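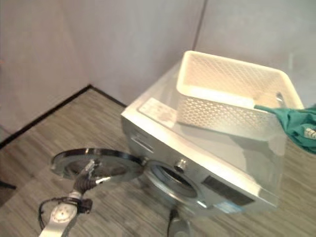 Do we need the new shared laundry?

The Ivus building management has written to all of us again, this time with a glossy leaflet on the laundry room they want to put in the basement. The plan is to let Horkance run the machines for 25 years, and the pitch is that we would pay nothing up front. I have read the leaflet twice and I still can't find the part where it gets cheaper.

Take the savings claim. Each household is supposed to save over 3,000 liters of water a year. Compared with what? The leaflet doesn't give the age of the machines they measured, or how often people ran them half full. A couple who wash twice a week and a family of six are lumped together, and the saving is the same for both. I would like to see the working before I believe it.

Then there is the price. The first 3 months are at a "welcome rate," and after that Horkance can review it. Review it how, and who gets a say? Residents at Nusel were offered something very similar, and from what I hear the welcome rate is now a distant memory. Maybe their contract was worse than ours. I can't tell, and the leaflet doesn't include ours.

The dryers bother me more than the washers. Anyone who has lived on the top floor in June knows clothes dry on a rack by lunchtime. Why pay for heat we already have too much of? The leaflet calls them "low energy," which could mean almost anything.

I don't object to a laundry room as such. Some apartments have no space for a machine, and the Guzmán coin laundry closes at 6 in the evening, which is no use if you work normal hours. But that's an argument for a couple of machines and a clear price list. It doesn't get you to a contract lasting a quarter of a century.

Comment forms are in the lobby by the mailboxes. Ask for the full contract before you tick yes.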